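Products Demonstration Systems Recorders Mounts Spares Support Contact

Elness DK-5 Demonstration Capture Kit

Reading time: 5 minutes

The DK-5 is a complete recording kit for teams that collect manipulation examples for a learning system. It connects to an existing robot arm and hand, records every input and output during an operator-led demonstration, and writes each attempt as a single episode file. It is supplied without an arm. The kit is sold for use in kitchens, workshops, storerooms and other furnished rooms where the tasks are close to the ones the finished system will be expected to do.

What is recorded

Each episode contains the camera streams, joint positions of the arm, joint positions of the hand, the commands sent to both, and the text of the task instruction. Commands and measured positions are stored separately. This matters with jointed hands, where a finger that is told to close will stop early against the object. If only the measured value is kept, the learning system never sees how hard the operator was trying to grip.

All streams are stamped by one clock in the recorder. Camera frames are stored at 30 frames per second. Arm and hand data are stored at the rate the controller provides, up to 1,000 samples per second, and are not thinned before writing. Thinning can be done at export.

Supplied parts

Recorder unit with power supply
Head camera with adjustable mount
Second camera with clamp, for a fixed view
Operator foot switch, three positions
Cable set, 5 m
Sillo session software, one license
Printed setup guide

The wrist clamp ring and hand adapter are ordered separately, as bolt patterns differ between arms. State the arm and hand model on the order form.

Session software

Sillo runs on an ordinary laptop connected to the recorder by network cable. The task list is loaded before the session and shows one instruction at a time. The operator starts an episode with the foot switch, performs the task, and ends it with a second press. The third position marks the attempt as a failure.

Failed attempts are kept by default. They are written to the same folder with a flag in the header and can be left out at export. Teams that delete failures during the session often want them later, either to train a success detector or to find out why one object gives trouble. Storage is cheap compared with operator time.

Notes can be typed against any episode. Keep them short and use the same words each time. "Slip" and "slipped a bit" will sort as two different causes.

Planning a collection

The setup guide includes the session plan used by Hinata Ueda for the Donnelly tableware set, which holds 204 episodes of cups, bowls and plates being lifted, turned and put down. The plan is a reasonable starting point for a first collection. Its main rules are as follows.

Write the instruction before the demonstration. "Pick up the cup and hold it upright" is one task. "Pick up the cup and put it on the rack" is another, and the two should not share a label.

Change the starting position between episodes. Operators drift toward a comfortable spot within a few minutes, and the resulting set will cover a patch of counter no larger than a dinner plate. Sillo can show a random start position on screen before each attempt.

Change the grasp as well. A tapered cup can be taken at the rim, around the body, or from below with the base resting in the hand. A set made only of body grasps will do poorly as soon as the body of the cup is blocked.

Let the light vary. Sun on a pale counter or a metal sink moves through the day and is worth having in the data. Lock the camera exposure only if highlights are hiding the object itself.

Do not clear the room. Furniture, cables and people sitting in the background are normal conditions for the finished system, and a set recorded against a bare wall transfers badly.
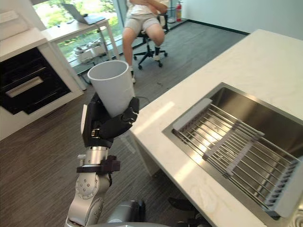

Stop for a rest when the failure rate climbs. Trudy Bright, who maintains the session plan, recommends two operators taking turns over one operator working through. Different operators also move differently, and the set is better for it. Enter the operator code at each change so that the episodes can be separated again if one person's style proves hard to learn from.

Checking and export

At the end of a session, run the integrity check from the Sillo menu. It reports missing frames, gaps in the joint data and episodes with no instruction. It does not judge whether the task was done properly. That has to be decided by a person watching the playback, preferably one who did not operate the arm.

Export writes one folder per task, with camera streams, a table of joint values and a header file in plain text. The Vandico training format is supported directly. Other formats can be produced with the conversion script on the support page, and the script may be edited.

Compatibility

The recorder accepts one arm and one hand. Two-arm setups need a second recorder and the sync cable — a single recorder cannot be split between two arms. Hands without position feedback can be used, but only their commands will be stored.

Firmware from before December does not support the third foot switch position. Update the recorder before first use.

Calibration

Head camera calibration takes one printed board and the calibration routine in Sillo. Repeat it whenever the mount has been touched. Hand calibration is done with the hand empty and all fingers fully open, then fully closed. Run it at the start of every session and after any change to the wrist clamp.

Ordering

Order by part number DK-5. For adapter questions contact Warrick Pirihi in Elness technical sales. Replacement cables, foot switches and camera mounts are listed under Spares.

Page revised Sunday, April 21, 2019

Back to Products Spares Support Contact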